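Jellico build, progress report to the Humholm small projects fund
Prepared by Graça Guerreiro
Period covered: up to the end of December

Since the last report Jellico has gone from a pile of cable drums on my bench to a two-armed machine that can work on a suturing pad, and I'm really pleased with where it stands! The second arm is mounted, both wrists bend the way they should, and the tool changers no longer need a screwdriver.

Most of the period went into the cables. The first set stretched so much that the jaws lagged behind my hand controls, and by the end of an evening I'd be steering by guesswork. I switched to the thinner cable from Silteck, restrung both arms (148 crimps, my thumbs remember every one) and rebuilt the tensioners with longer springs. The lag is now small enough that I stop thinking about it after a few minutes.

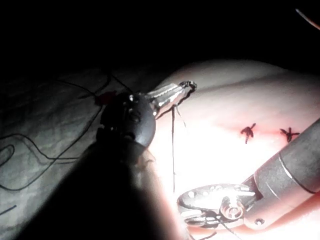

Knots are what I practice most, as they ask for everything at once: grip, wrist roll, and handing the thread from one arm to the other. The handover is still the weak spot. If the receiving jaws come in too flat they push the thread along the pad and I have to back out and try again. I've logged 11 practice sessions so far, mostly after nine in the evening when the shared workshop is quiet and I can have the big bench.

Money: we are on budget. The Hoarau motor drivers cost more than planned, but I saved on the frame by cutting it from workshop offcuts. Around 11 percent of the grant is left, and I'd like to keep it for spare cable and one more pair of jaws.

Still open:
The left controller drifts if it sits idle, so I re-zero it before each session.
Wrist covers are printed but not fitted.
The wiring diagram is 2 versions behind the machine. I'll send the new one with the next report.

Next up is a proper foot pedal for the clutch, then a running stitch along a curved line. I can't wait to try that one.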